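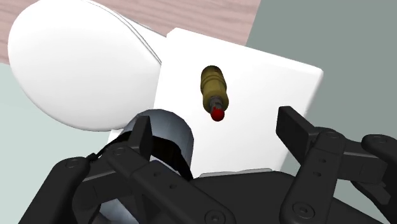 White oval object and white block, rendered view

Datdale Serving Dish, Large Oval
Item no. 1562
Made by Wenel

The Datdale is a large oval dish for salads, roast vegetables, rice and fruit. It is made of glazed stoneware and comes in white only. The glaze is free of lead and won't take up smells from garlic or fish.

Length: 328 mm
Weight: 2 kg
Oven: safe up to 220°C
Microwave: yes
Dishwasher: yes, lower rack
Freezer: no

Let the dish come back to room temperature before you put it in a hot oven. Stoneware can crack with a sudden change of heat — this includes pouring cold water into it straight after cooking. Metal spoons may leave grey marks on the glaze. These come off with a little baking soda and a damp cloth.

The base is unglazed, so use a mat on polished tables.

Goes with
Datdale side plate
Datdale sauce jug
Ureo serving spoons, pair

Delivery and returns
Orders are packed at our Khurana warehouse and sent by courier. Delivery is free on orders over £89. Unused dishes can be returned within 30 days in the original box. If yours arrives chipped, send us a photo with your order number and we will post a new one — no need to send the first one back.

The next batch is due in March. Orders placed now will be sent from present stock while it lasts.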